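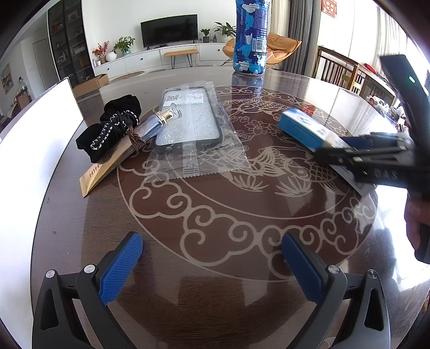

A reader in Nondport wrote in to ask why the tea names in this list are spelled three different ways, and whether I planned to pick one and stick with it. Fair question! I don't plan to, and the reason is most of what this README is for.

Flurthorpe Tea Notes, version 9

So this is my tasting log, cleaned up enough that other people can use it. It has 2490 entries, one per pot, and covers 171 different teas. Most are oolongs and dark teas because that's what I drink in the afternoon. Greens are thin, and there's hardly any white tea at all (sorry, I just don't buy it much).

What you get

teas.csv has one row per tea: the name as printed on the packet, my own short name, the type, the shop, and what I paid.
pots.csv has one row per pot: tea, grams, water temperature, steep time, score, and a notes column where I ramble.
shops.txt is a plain list of shops with the short codes I use in teas.csv.

About the spelling. I copy whatever the packet says. One shop writes Tie Guan Yin, another writes Tieguanyin, and a third uses Ti Kuan Yin — all the same tea family, but not always the same leaf or the same roast. When I merged them in version 4 I lost track of which bag was which, and it took me weeks of evenings to pull them apart again. If you want them grouped, use the short_name column. It's lower case with no spaces and I do keep that one tidy.

Scores

Scores run from 1 to 10, and nearly everything lands between 5 and 8. I know, I know. I buy tea I expect to like, so the low end is pretty empty. Please don't work out an average and tell people it means something about oolong in general. My taste also drifted a lot over the years; I used to love heavy roasts and now I find half of them ashy. The early pots would score differently today, but I've left them as they were.

Water

All pots up to entry 600 or so were made with Flurthorpe tap water, which is hard and leaves a film on everything. After that I switched to filtered. There's a water column, with tap, filt or blank. Blank means I forgot to write it down.

Brewing

Temperatures are in Fahrenheit and they're kettle temperatures, so what the leaves get is a bit cooler. Steep times are in seconds. For small-pot sessions I only log the first three rounds, plus a note if something fun happened later on.

Loading it

Both csv files are UTF-8 with commas, and the notes column is quoted. I keep mine in Tatotach, which reads them straight in. Somebody told me Iturra chokes on the line breaks in the notes — if it does, use pots_flat.csv, same thing with the breaks taken out.

Known problems

Eight pots have a steep time of 0. Those are typos, skip them.
Prices aren't adjusted for anything, and shipping isn't in there.
Two shops have closed, so their codes lead nowhere.

Using it

Do what you like with it, a mention is nice. Corrections are very welcome, especially on the Chinese names, where my typing is shaky. The next version should be up in September, with more greens if I can make myself drink them.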